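Ulla Vainio
Jul 8, 2019

Thread on hard water and kettles. I get the same four questions every time I mention limescale, so the answers can live in one place.

Scale is mostly calcium carbonate. The calcium enters the water as bicarbonate, which stays dissolved while the water is cold. Heating drives off carbon dioxide and the carbonate drops out on the nearest hot surface. In a kettle that is the element or the base plate.

Hardness on the report from your water company is usually given as mg/L of calcium carbonate. Ours is 190. Anything above 180 is labeled "very hard" on the usual US scale. My sister Siiri is on a different supply and gets 68. She has never descaled anything in her life and it shows in her advice.

If your report uses grains per gallon, multiply by 17.1 to get mg/L. If it uses German degrees, multiply by 17.8. The two factors are close enough that people swap them without noticing.

Test strips are fine for deciding whether you have a problem. They are not fine for setting a softener. Use a drop-count titration kit for that, and rinse the vial with the water you are testing before you start.

Descaling. Citric acid powder, 2 level tablespoons to a quart of water. Heat it until it is hot to the touch but not boiling, switch off, leave 15 minutes, pour out, rinse twice. Boiling a strong citric solution can leave calcium citrate behind, which is harder to shift than what you started with.

White vinegar also works. It is weaker per dollar and the kitchen smells for the rest of the day. Dilute it half and half. Never combine either acid with bleach.

Do not scrape. A scratched base plate gives the next layer more to hold on to, and on a coated element you will go through the coating. Hilkka Peltonen wrote in to say she uses a butter knife. Please don't.

White flakes in the cup are not a health concern. They are the same mineral that is in chalk. They do put a film on black tea, because the calcium takes part in the reaction at the surface. Filtered water mostly gets rid of it.

Pitcher filters: the ion exchange resin in them is used up well before the carbon is. In June I ran a Velex cartridge on our tap and took a hardness reading every second day. The reduction had gone long before the indicator light came on. The light is a timer — it has no idea what your water is.

Sitting room.
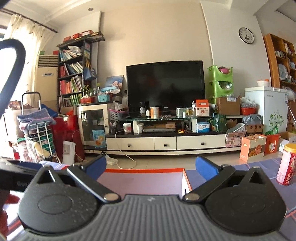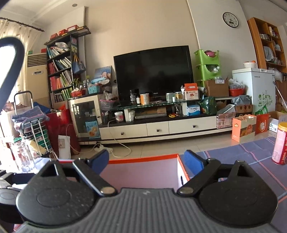 Next, the water heater. Scale settles in the bottom of a tank heater as loose grit, and in a gas model it sits between the flame and the water. The popping noise is steam getting out from under it.

Flushing from the drain valve once a year is enough for most houses. Power or gas off first, cold supply closed, hose on, a hot tap open upstairs to let air in. Check that the tank is full again before the power goes back on. A dry electric element fails in seconds.

Rosario Fabbri asked about magnetic clamps for the pipe. I have read what I could find and the results don't agree with each other. I would not spend money on one.

Salt-based softeners do work. They add a small amount of sodium, so leave one kitchen tap on the unsoftened line if anyone in the house is watching their intake. Set the hardness dial from the titration result and check it again after a month.

Shower heads tomorrow. Elsa, yours is a washer problem and I'll answer it separately.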